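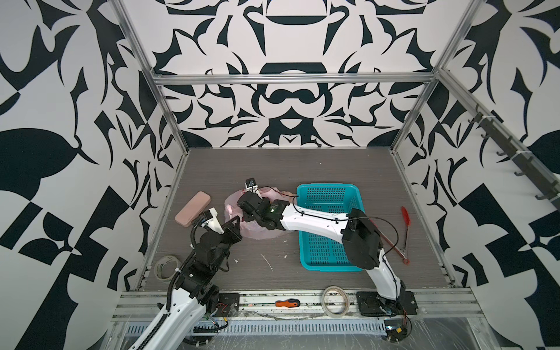 Flindia Brings the Fruit Stall Back to Plenthorpe

PLENTHORPE, 2021-06-30. Grocery chain Flindia will open a produce market in the old Tarnia shoe store, which has sold no shoes for 27 months and not many before that. The market will carry 107 kinds of fruit and vegetables, several of which the staff can pronounce.
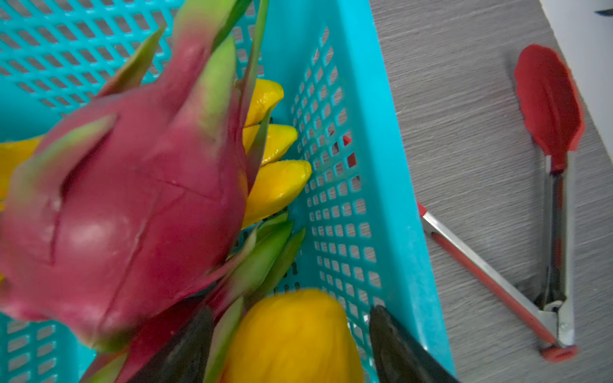 Dragon fruit and a turquoise basket.

"We asked 449 residents what they wanted," said Flindia director Horațiu Bogdan. "Most said parking. We are offering mangoes."

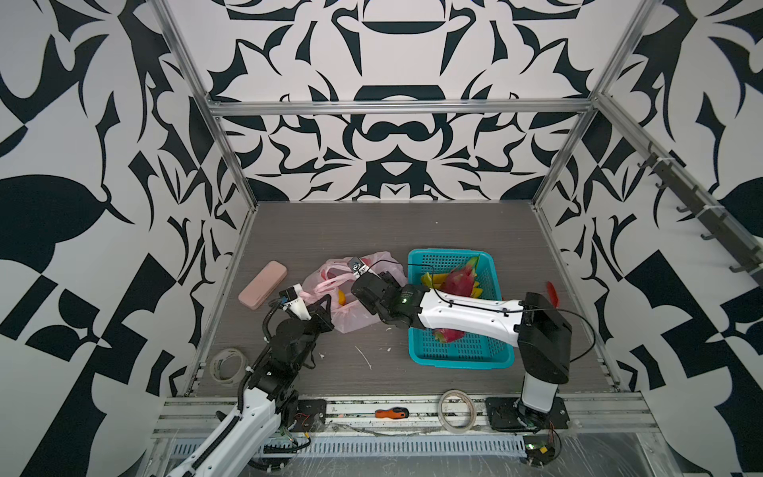

Pink bag on a wood-grain tabletop.

Shoppers may bring their own bags. Those who forget can buy one at the register for 2 cents.
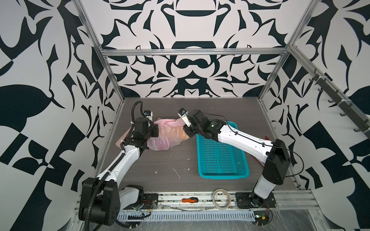

Store manager Édgar Usuga will run a free tasting hour each morning, with seconds at his discretion. The shelving is by Ikonen.

Press contact: Flindia front desk, Plenthorpe.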